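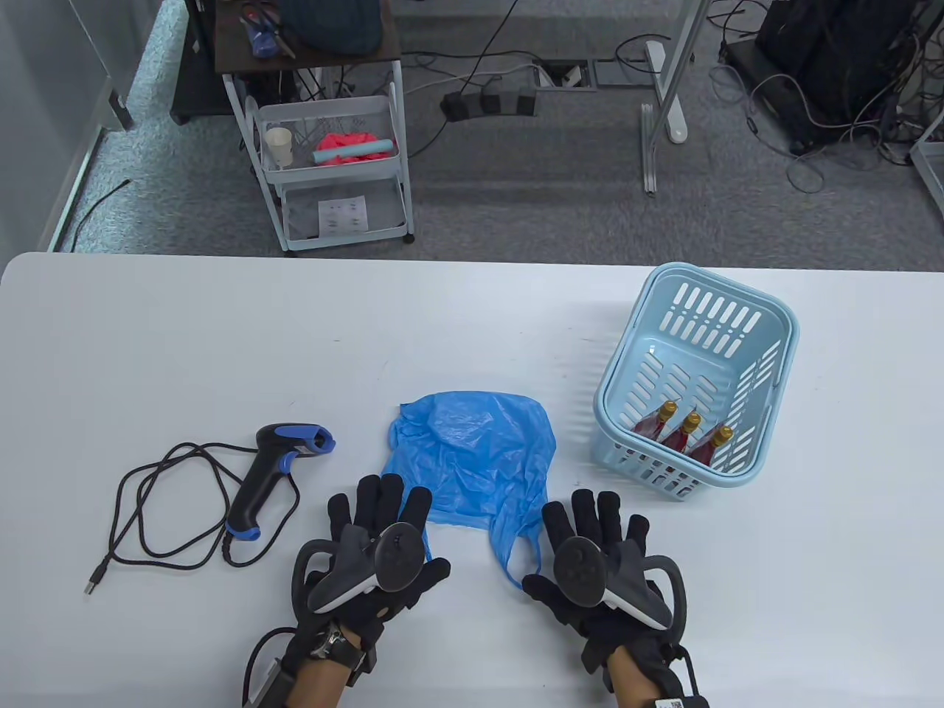
Branska is a village shop, and we think it's a rather good one! We opened because the last place to buy a pint of milk within walking distance had closed, and a few of us were fed up with driving to town for a loaf and an onion. What we wanted was a proper shop, the kind where you pick up a basket and end up chatting by the potatoes for longer than you meant to. There's a light blue basket to carry things round in, a handheld scanner with a curly cable at the till, and a thin blue carrier bag if you've come out without your own (we all do it).

Who we are

The shop was started by Shabani Ogola, who grew up behind the counter of his aunt's grocery and swore he'd never work in one again. He lasted two years in an office. There are six of us on the team now, most living close enough to walk in, and between us we cover the till, the deliveries, the bread order and the window display, which gets more ambitious every year. Last July it was a full seaside with real sand, and we were sweeping it up for weeks.

Some of us came to this from shop work and some from teaching, nursing and bus driving. Everyone learns every job, so if you ask where the lentils are you should get the right answer whoever you ask.

What we sell

We keep over 2,000 different things on the shelves, and that's a lot when you see the size of the building. The everyday things come first: bread, milk, eggs, tea, tins, cleaning bits, birthday cards, batteries, string. After that we let ourselves have some fun. Levusico, the bakery down the hill, sends up rye loaves and seeded rolls each morning, and their cheese twists tend to be gone by ten. Plelura is a family dairy that makes our yoghurt and a soft, salty cheese we can't stop recommending. We also stock wool from Lã in the back corner, because three of our regulars asked for it and they were right, it sells beautifully.

If there's something you'd like us to get in, write it in the red book by the door. We read it every evening, and a good part of what's on the shelves began as somebody's note in there. The chickpea flour did, and the fennel seeds, and the enormous jars of gherkins.
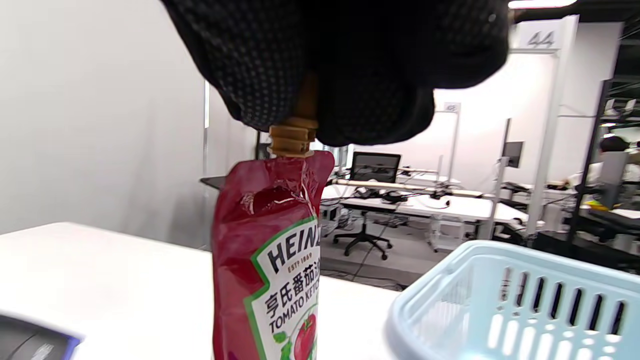
Heinz tomato ketchup in a pouch, with Chinese lettering on the label.

How we do things

Prices are on the shelf edge in large print, and we'll read them out if that's easier. You can buy one egg, one stamp or one candle. Bread left at closing time goes on the bench outside for anyone who'd like it. For people who can't get to us, we take orders by phone until noon and bring the shopping round the same afternoon, and we're always happy to put the frozen things away for you.

We also run a Saturday job for school leavers, with proper training and proper pay. Two of the present team started that way, and one of them now does all our ordering far better than Shabani ever did (he says so himself).

Come and see us

We're opposite the church, with the green door and the bicycle rack. Dogs are very welcome in the porch, where there's a water bowl and usually a bit of company. If you'd like to sell us something you grow, bake or make, bring some in and ask for Shabani. He'll want to try it first!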